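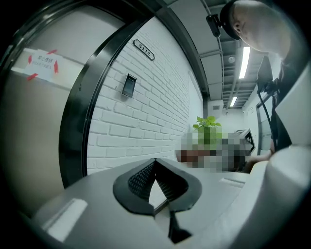
Ticket 339: Gripper width freezes when operator passes through doorways

Project: Prendela door and corridor tasks
Component: hand-held gripper, unit 3
Severity: high (recordings unusable for training)
Status: open, workaround in place
Assigned to: Aurel Costache

Summary

The reported finger opening stops changing partway through a take and holds its last value until the recorder is restarted. Camera video continues normally. No error is raised on the unit or in the Lileo recorder. The fault was found at export on Friday, when the width channel showed a flat line while the fingers were plainly moving in the video.

Affected takes

18 takes from the corridor session. All of them include the operator walking between the hallway and a room. Takes recorded with unit 3 at the bench are clean.

Steps to reproduce

1. Start the recorder and confirm that the width value follows the trigger.
2. Walk down the corridor with the gripper at chest height.
3. Turn toward the door and reach out as if for the handle.
4. Squeeze and release the trigger several times.
5. Check the width channel. It freezes during step 3 or step 4 on most attempts.

Log

14:10 Swapped finger pads with unit 2. Fault stays with unit 3. Pads put back.

14:25 Replaced the recorder battery with a fully charged one. No change.

14:40 Reinstalled recorder software, same version. No change. Old settings restored.

15:05 Ran unit 3 on the bench for one hour with the trigger cycled by hand. No freeze. Radio interference near the door was suggested, but the width signal is wired, so this was set aside.

16:20 Repeated the bench run while bending the cable close to the connector. Width froze within a minute. Repeated with the cable held straight: no freeze. Bent again: froze again.

16:35 Opened the housing. The strain relief clamp has a hairline crack and the connector can shift when the cable is pulled sideways. The signal line loses contact briefly and the Lileo driver does not reopen the channel afterward. It keeps writing the last good value with new timestamps.

17:00 Fitted a spare cable and clamped it temporarily. Two corridor runs completed without a freeze. Too few to call it fixed.

Cause

Two separate faults. The cracked clamp allows the dropout. The driver hides it. The second is the more serious one, as any unit with a worn connector could produce the same false data without warning. Units 1 and 2 have not been opened yet.

Workaround

Leave slack in the cable before turning at a door. Cycle the trigger at the start and end of every take and compare both against the width readout. If the value does not move, stop and restart the recorder. Do not use unit 3 for takes longer than three minutes.

Actions open

- Clamp: replacement ordered from Ballis. Delivery expected in December.
- Driver: request sent to Ciobanu to mark samples as invalid after a lost contact and show an alert to the operator.
- Data: the 18 takes are moved to quarantine. Video may be kept for localization tests. The width channel must not be used.
- Inspection: open units 1 and 2 and check the clamps before the next corridor session.

Ticket stays open until the driver change has been tested with a deliberately loosened connector.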